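Chapter 4
Getting a Grip

Reading time: 15 minutes

By now your club has a robot that goes where you send it, and if your February was anything like ours at the Wedgate workshop, you've been sending it all over the place just for the pleasure of watching it go! In this chapter we slow down a little and ask it to take hold of something.

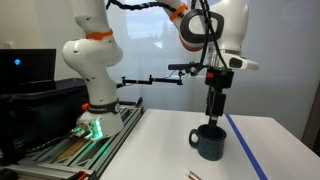 Loltis Turkari
Club coach and author of the Wedgate course

A mug makes a wonderful first project. With the gripper's narrow fingers down inside it, you have several choices to make - how far to open them, how hard to press, when to start lifting - and each team in your club will probably argue for a different answer. Let them argue, and have them write their guesses down before anyone touches the controls.

You'll want a clear table, a mug you can spare and the notebook you started in Chapter 1. Plan on 30 minutes for the first exercise, and a good deal longer if your students are as fond of trying it one more time as mine are. We begin with the fingers.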